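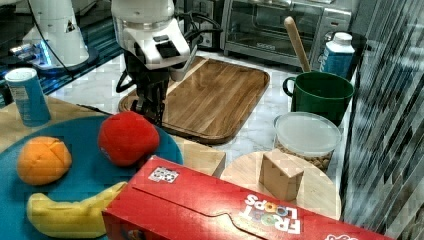 Figure 4. Gripper over the fruit plate, kitchen layout.

4.2 Recording evaluation trials

Use this procedure to score a Dirkard policy on the kitchen layout. The method compares success rates with and without clutter near the target object.

1. Load the checkpoint saved at step 2,000. The checkpoint at step 1,000 is kept for the ablation only.
2. Place the orange, apple and banana on the blue plate. Set the cereal box so that it overlaps the rim of the plate.
3. Enter the target name in the Yin console. Use "apple" for the first block.
4. Move the arm to the start pose and press Record.
5. Let the policy run until it stops or the time limit is reached. Do not touch the objects during a trial.
6. Score the trial as success, partial or fail. A grasp that lifts the wrong fruit is a fail.
7. Repeat for 20 trials per target.

CAUTION: Keep hands off the counter while the arm is enabled. Press the stop button before moving any object.

NOTE: If the fingers contact the plate, mark the trial "contact" and keep it in the set.

NOTE: The Trevesside baseline was scored over 389 trials with this procedure. Results from the older Ranuvness layout use a different start pose and must be reported in a separate table.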